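Venla Kettunen has worked from the same round table for most of a year now, and she would like it known that she owned a desk once. It went to her sister Saimi when the two of them split up the apartment in Dorkport. Saimi got the desk. Venla got the table, the tablecloth and what she calls "the moral high ground, which has no drawers."

She does bookkeeping for Trelside, a supplier of garden fittings, and on a busy day she gets through 40 invoices. She does this on a white cloth printed with cartoon animals, pale enough that callers on video tend to take them for stains.

"People ask why I don't take the cloth off," she says. "Have they seen the table?"

Her rules for the surface are few and not strictly enforced. Work goes at the front. Anything with sentimental value goes at the back, where an elbow is less likely to reach it. The ship falls under sentimental value, and so does Crayon Shin-chan, who has sat in on every budget call since July.

"He's got his arm up the whole time," Venla says. "I've never once called on him."
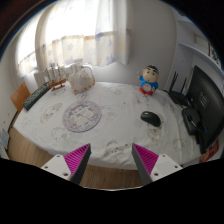 Saimi thinks the whole arrangement is a cry for help, and said so by phone before I had finished asking. A round table has no corners, she pointed out, so a keyboard is never straight on it, and a person who sits at a crooked keyboard for 36 hours a week will end up crooked too. She has offered the desk back twice. Both times the offer came with a request for the ship.

Venla is unmoved. She concedes the point about corners — "she's right, it's a stupid shape" — but says she has gotten used to turning her chair a little each day, depending on the light. She did price a new desk at Girkel. It was $267 without the legs.

"So I bought a mouse pad," she says. "Purple. It's round as well, so at least something on there matches."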